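Visit Report: Open Day at the Jollell Automation Lab, Covholm
Intro to Engineering Projects, Section 3
Submitted Oct 15, 2021

So I signed up for the Jollell open day mostly because the bus was free and my partner Mervin Gill said there would be sandwiches. There were sandwiches. But I ended up taking eleven pages of notes, which is more than I took for the entire unit on gears, and this report is my attempt to turn them into something readable. Mervin is writing up the factory safety part separately, so I'm leaving that out and sticking to the gripper demonstration, because that's what our own project is going to borrow from.

Getting there and what the place is like

Jollell is on the edge of Covholm in a brick building that went up in 1954 as a shoe warehouse. You can still read some of the old lettering over the loading door. The front half is offices and the back half is the lab. They split us into groups at the door and gave us stickers, and our group got Sheldon Chan, who works on handling and gripping. He talks fast and he likes questions, so we were kind of spoiled compared to the group that got the slide show first.

He started by asking what we thought was the hardest thing for a robot hand to pick up. People said an egg, a wine glass, a cat (that was me). He said eggs are pretty easy once you know how big they are. The stuff that gives his team trouble is thin and flat, because there is so little to grab and because it bends or cracks if you squeeze it in the wrong spot. I had never thought about it, but when I pick up a playing card from a table I slide it to the edge or dig in with a fingernail, and I do it without noticing. A gripper with two blocky fingers has no fingernail!

The demonstration

The gripper they used is a two-finger type that the team calls the Bresow. Each finger pad is carried on a pair of linkage arms, and the arms are arranged so that the pads stay parallel to each other while they close. Sheldon Chan drew this on the whiteboard as a parallelogram and I finally understood why we spent a week on four-bar linkages in February. If the pads pivoted like scissors, they would only touch a flat part at one edge and it would swing around. Parallel pads press along the whole face.

He let us stand close while thin flat white pieces were being gripped, and we could see the linkage side of the tool as well as the pads. I liked being able to look right into the jaws, because the closed position makes a lot more sense in real life than it does in a drawing.
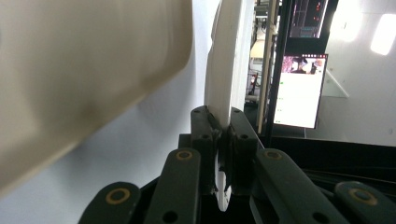

Fig. 1. Jaws closed on a thin white piece, with the four linkage arms in front of the pads.

The first thing I wrote down was how small the contact area is. Nearly all of the piece sticks out past the fingers, so any little twist at the grip becomes a big wobble at the far end. Somebody asked why they don't just grab it in the middle. The answer was that in a lot of real jobs you can't get to the middle — the part is standing in a rack, or lying against something, and you take whatever edge you can reach.

The second thing was the inside faces of the pads. They look rough and a bit worn, and I asked about that. Sheldon Chan said texture helps with slip, but worn pads behave differently from fresh ones, and a setting that was fine last month can be wrong today. His team keeps a log for each set of pads and checks them every 200 grips. I asked if that was boring and he said yes, very.

Then came the part I enjoyed the most. They had a cheap hand-squeezed trainer with a force readout, and we each got 3 tries at holding a strip of plastic hard enough that a neighbor couldn't pull it out, but without going over the line on the readout. I went over on my first two. Mervin got it on his first and has mentioned it several times since. It's surprisingly hard to squeeze by a number when you're used to squeezing by feel, and that made me a lot more sympathetic to the machine.

What I asked about software

I wanted to know how the controller decides when to stop closing. The simple way is to watch the motor current, which climbs when the fingers hit something. Their program, named Rao after a river (I didn't get the full story), also compares how far the fingers have closed with the thickness it was told to expect. If the gap doesn't match, it opens and tries again. I like that this is something we could copy with a hobby servo and a position sensor.

What we'll use in our project

Our card sorter has been dropping cards since the first test, and I now think we have two separate problems. Our fingers pivot, so they pinch at the tip, and they're smooth printed plastic. I want to rebuild them with a parallel linkage and glue on some textured rubber. Mervin wants to change only the rubber first so we know which fix did the work. He's probably right, and it's also less cutting for me.

I'd also like to add the gap check, but only if we have time after the rebuild. The linkage needs pins we don't have yet, and the order form is still sitting in my bag.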